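Palaniappan Chamber Players Announce Composers and Program for Spring Residency

KARCOMBE – The Palaniappan Chamber Players have selected four composers for their spring residency at Ditgate Hall, which opens in April and closes with a public concert of new work for string quartet, clarinet and piano. The composers were chosen from 627 applications, the largest number received since the residency began.

The composers in residence are Aurel Filip, Bianca Cârstea, Jaqueline Mendoza and Gediminas Venckus. Each will write a piece of up to 12 minutes and will work directly with the ensemble in open rehearsals before the premiere.

"The jury read a great many scores this year that deserved to be heard," said Notburga Fankhauser, artistic director of the Palaniappan Chamber Players. "These four composers write very differently from one another, and the players are looking forward to spending real time with their music."

Filip's new quartet draws on shepherd calls collected by his grandfather and leaves several passages to be paced by the cellist. Cârstea is completing a work for clarinet and piano that she began as a student and set aside. Mendoza, a violist, will write for the full ensemble, with the viola part placed at the center. Venckus will present a set of short movements for piano and strings under the title Unanex.

During the residency the composers will also visit the Karcombe school music program, where 34 students in the upper grades will hear their own short pieces read by members of the ensemble. The student session is closed to the public. A recording will be given to each participating family.

Open rehearsals are held in the small studio at Ditgate Hall and are free of charge. Seats cannot be reserved. Visitors are asked to arrive before 10 a.m. and to remain until the first break, when coffee and rolls are served in the foyer. 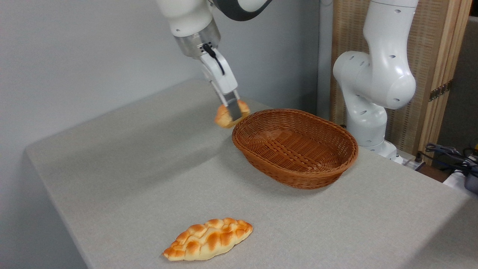
Tickets and Access

The closing concert begins at 7:30 p.m. in the main auditorium, which seats 666. Tickets are available from the Ditgate Hall box office in person or by telephone. Students with valid identification are admitted at half price. Step-free entry is by the courtyard door, and large-print programs may be requested when booking.

Scores and composer biographies will be available to members of the press on request to the ensemble's office in Karcombe. Interviews with the composers can be arranged during the rehearsal period.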